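Does a Rundness Filter Help? Checking a Data Selection Rule for Two-Handed Gripper Demonstrations

Project report, final version
May 26, 2024

Summary

This project tested a rule for throwing out bad demonstrations before training a robot policy. The rule gives each recording a single number, which our lab group calls its Rundness score, and drops everything under a cutoff. Earlier project groups had used it and reported that it made the trained policy better. I wanted to know if that was true, and if so, how much of the gain came from the score and how much came from other things that changed at the same time. My answer is that the score does something, that it does less than people in the group believe, and that in one of the tasks I looked at it threw out the recordings I would most have wanted to keep.

1. Background

The recordings come from hand-held grippers. A person holds one in each hand and does a small household task at a table, while a camera on each gripper records what the hand sees. No robot is present at this stage. Later the camera views and the hand paths are used to train a policy that is meant to run on a pair of robot arms. We call the recording setup Werkeck and the training code Kivgate. Both were here before my project and I changed neither of them, apart from one fix described in section 3.

People make mistakes when they record. They drop things, bump one gripper into the other, stop to think, or start before they are ready. It seems reasonable that a policy trained on these will learn some of the bad habits. The Rundness score tries to catch them. It looks at how smooth the path of each gripper is, how long the gripper stands still, and how often the fingers open and close. A smooth recording with few pauses and few finger changes scores high.

My doubt from the start was that smooth and good are different things. A person picking up a soft object that is partly behind another one may need to slow down, back off and come in again at a better angle. That will look rough to the score. It may also be exactly the part the policy needs to see.

2. What was claimed before

The October report from the previous group said that filtering "clearly improved" the policy on table tasks. I read that report several times and have three complaints.

First, the filtered policy was trained for the same number of passes over a smaller data set, but the learning rate schedule had also been changed between the two runs. The report mentions this in an appendix and never comes back to it.

Second, each policy was trained once. We know from our own runs that two policies trained on the same data with different random seeds can differ by a lot. One run against one run tells you very little.

Third, the cutoff was picked by trying several and keeping the one with the best result on the test recordings. Those same test recordings were then used to report the result. I do not think anyone meant to mislead, but that number should not be repeated, and it has been, including on a poster in our hallway.

3. Data

I started with 1495 recordings made with the Werkeck setup. All of them are two-handed table tasks with soft or light objects. I split them before looking at any scores. Test recordings were set aside by session, so that no session appears in both training and test. The earlier split was done by single recording, which let nearly identical takes from the same sitting land on both sides.

After removing recordings with missing hand tracking, 1204 were left. I want to be plain that this step is also a filter. Tracking tends to fail when the grippers move fast or when the camera faces a blank wall, so the recordings we lose are not a random sample. I did not find a good way to correct for it. Anyone using these numbers should keep it in mind.

Applying the Rundness cutoff from the October report then left 875 recordings. These counts cover training and test together. The test part was filtered only for the purpose of counting, and every policy was tested on the unfiltered test sessions.

The one fix I made was in Kivgate. The loader trimmed the start of each recording using the left gripper only, so if the right hand moved first, its first motion was lost. I fixed this before any of the training runs below. It is possible that this bug explains some of the earlier result, and I had no time to go back and check.

4. Method

I trained policies on three versions of the training data:

Full: every training recording with working hand tracking.
Filtered: only those above the Rundness cutoff.
Random: the same number as Filtered, picked at random.

The Random version matters most. If Filtered beats Full, that could be because the bad recordings are gone, or because a smaller set gets seen in a different way during training. Comparing Filtered to Random at the same size takes the second reason away. The October report had no such comparison.

All three were trained with the same settings and the same number of update steps, and each was repeated with 3 seeds. I would have liked more. The shared computer was busy and each run takes most of a night.

I did not test on real arms. The policies were compared by how close their predicted hand paths came to the human path on the test sessions. This is a weak measure. A path can be far from the human one and still do the job, or be very close and miss the object by the width of a finger. I use it because it was what I had.

5. Results

Filtered was better than Random for all seeds. The gap was small, and for one seed it was small enough that I would not bet on it. Filtered and Full could not be told apart. One seed favored Full and the other two favored Filtered by less than the spread between seeds.

So the score does pick better than chance. Given a fixed number of recordings to train on, I would use it. But we do not have a fixed number. We have all of them, and dropping the low ones bought nothing I can measure. The "clear" improvement did not come back.

Splitting the test sessions by task made the picture less even. For tasks with one object in open space, Filtered did slightly better than Full. For tasks with several objects standing close together, it did worse. There are few test sessions of that second kind, and I looked at this split after seeing the overall result, so it should be treated as a hunch.

6. Looking at what was dropped

To understand the hunch I sat down and watched dropped recordings from the crowded tasks. I had expected fumbling. There was some, including one recording where a gripper was put down and picked up again. Much of the rest looked like careful work to me. The person slows down near the objects, moves one hand out of the way of the other, and adjusts.

The sponge task is a good place to see why. Both grippers reach into the same small area, and the objects hide each other from the camera.
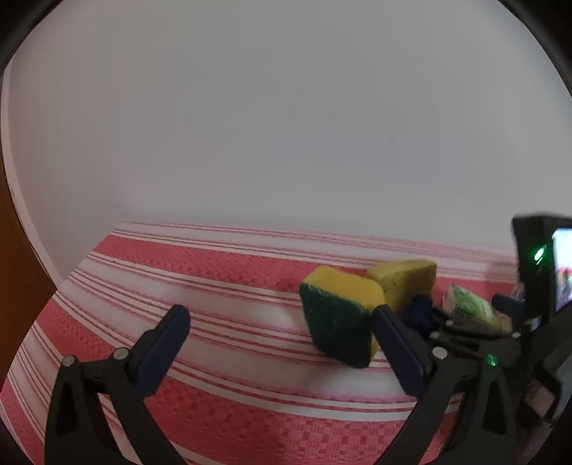

Figure 1. View from one hand-held gripper in the sponge task. The second gripper comes in from the right, and the nearer sponge overlaps the one behind it.

With things this close together, a smooth and fast approach is hard to do without hitting something. The score has no idea what is on the table. It sees only the hand paths and the fingers, so it treats a careful pause next to a second gripper the same as a pause because the person forgot what came next.

I tried to sort the dropped recordings by eye into "careless" and "careful" and gave up partway through. My own labels did not agree with themselves when I went back to the same recordings a week later. That is a result of a kind. If I cannot say reliably which ones are bad, I am not sure what the score was supposed to be matching.

7. The Yammine weights

There is a second version of the score with different weights, known in the group as Yammine. It counts pauses less and finger changes more. It was suggested to me halfway through the project as the answer to the problem above. I ran it with one seed only. It kept more of the sponge recordings and gave a result between Filtered and Full. With one seed I draw nothing from this, and I ask that it not be quoted as support for Yammine. The weights were set by hand and I could find no note on how they were chosen.

8. Limits

The test measure is indirect and there were no trials on arms. The number of seeds is low. All recordings come from one setup and a small group of people, and I did not check if low scores come mostly from certain people. If they do, the filter may be choosing people more than it is choosing recordings, and that would change how I read section 5. The session split should have been done by person as well.

9. What I would do next

Keep all recordings with working tracking as the default, and stop quoting the October number. Save the score next to each recording so it can be used as a training weight instead of a hard cutoff, and compare that against Random at matched size. Run the Full and Filtered policies on the real arms for the sponge task before anyone spends more time on new weights. The loader fix has been merged. The split files and the list of dropped recordings are in the project folder, with the seeds for every run except the Yammine one, which I did not write down.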